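## Setting Limits Before the Machine Moves

Madalena Louro has spent 34 months writing the operating rules for the robotics floor at Lerkateck, where staff collect handling data with hand-held grippers and test mobile machines in the same building. The third edition took effect in March. She spoke about what changed and what remains unsettled.

The earlier editions, she said, dealt almost entirely with powered arms. "We had good rules for anything that could start on its own. We had very little for a tool that a person carries, and most of our working hours are now spent with those."

The new text covers 3 stages of hand-held work: checks before recording, conduct during recording, and storage. Pads must be inspected before each session, and any cut or loose lining takes the tool out of service. Marker cards are to be kept flat, clean and free of tape on the printed face.

"A worn pad is easy to excuse when the tool has no motor," Ms. Louro said. "The operator adjusts a little and carries on. The recording then shows a grip that another tool can't repeat."

The section that drew the most comment concerns people who share the room. Operators must tell everyone present before recording begins, and faces must be blurred before any file leaves the site. Leonor Brandão, who leads the data team, asked for the second rule to apply without exception.

"There was a proposal to exempt our own staff," Ms. Brandão said. "I opposed it. An employee walking past a work area has not agreed to appear in a published file." 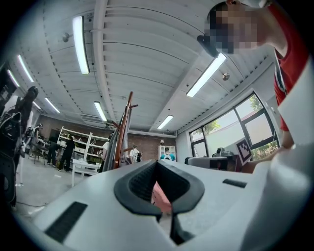
### Cables, Floors and Shared Space

Floor cables remain a point of disagreement. The rules require them to be covered wherever a marked walkway crosses them, but leave other areas to the judgment of the shift lead. Ms. Louro would prefer a single rule for the whole floor - she expects to propose one in the next edition.

Seo-ah Ok, a shift lead, defended the present wording. "We move stations 2 or 3 times in a morning. If every cable has to be covered before we can start, people will stop moving the stations, and the recordings will all look alike."

Her team reviewed 1,272 session logs while the edition was being drafted. The most frequent fault was a missing entry for the pad inspection, and the log sheet now places that entry on the first line, next to the operator's initials.

Ms. Louro has asked for written comments on the cable rule from all shift leads. The current wording stays in force until a replacement is approved.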